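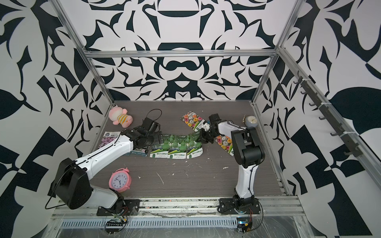 Abb. 4: Samentütchen in einer Reihe auf der Tischplatte, rechts die Hakenleiste

Start | Anleitungen | Garten & Saatgut | Ersatzteile | Kontakt

5 Saatgut sortieren und einlagern

Dieser Abschnitt beschreibt, wie Sie Samentütchen vor dem Einräumen in den Saatgutkasten Zuline ordnen. Er gilt für die Ausführung mit Registerkarten (Art.-Nr. 3403). Wer den Kasten ohne Register gekauft hat, lässt die Schritte 5 und 6 aus.

5.1 Arbeitsfläche vorbereiten

1. Wählen Sie einen ebenen, trockenen Tisch. Eine dunkle Platte ist günstig, heruntergefallene helle Samen sind darauf leichter zu finden.
2. Wischen Sie die Fläche ab und lassen Sie sie vollständig trocknen.
3. Schließen Sie Fenster und schalten Sie Ventilatoren aus.

Hinweis: Eine Leiste mit Haken am Rand des Arbeitsplatzes ist praktisch für Schere, Klammern und Etikettenrolle. Sie gehört nicht zum Lieferumfang.

5.2 Tütchen auslegen

4. Legen Sie die Tütchen in einer Reihe aus, Vorderseite nach oben. Zwischen zwei Tütchen bleibt ein Fingerbreit Platz. Geöffnete Tütchen vorher oben zweimal umfalten und mit einer Klammer verschließen.
5. Ordnen Sie die Reihe nach dem Aussaatmonat. Arten, die ab März ins Haus gesät werden, kommen nach links, Direktsaaten nach rechts. Blumen und Gemüse dürfen gemischt liegen — getrennt wird erst im Kasten.
6. Stecken Sie die passende Registerkarte hinter das jeweils erste Tütchen eines Monats.

ACHTUNG: Gebeiztes Saatgut nur mit Handschuhen anfassen und von Lebensmitteln fernhalten. Nach der Arbeit Hände waschen.

5.3 Einräumen

7. Nehmen Sie die Tütchen am oberen Rand auf und stellen Sie sie aufrecht in den Kasten, beginnend mit dem vordersten Fach.
8. Füllen Sie jedes Fach nur so weit, dass sich die Tütchen noch mit zwei Fingern durchblättern lassen. Der Kasten fasst 89 Tütchen in Standardgröße. Großpackungen (Bohnen, Erbsen) liegen im flachen Fach unter dem Deckel.
9. Legen Sie den Trockenbeutel Hosier in die Aussparung hinten und schließen Sie den Deckel, bis beide Verschlüsse einrasten.

Hinweis: Tütchen mit abgelaufenem Datum nicht sofort wegwerfen. Eine Keimprobe auf feuchtem Küchenpapier zeigt, ob sich die Aussaat noch lohnt — siehe Abschnitt 6.

Lagern Sie den Kasten kühl, dunkel und trocken. Heizungskeller und Gewächshaus sind ungeeignet.

Textfassung: Gwenllian Eynon

Kategorie: Anleitungen › Aufbewahrung › Saatgut

Diese Website verwendet Cookies, um Ihren Merkzettel zu speichern. Einstellungen ändern | Alle akzeptieren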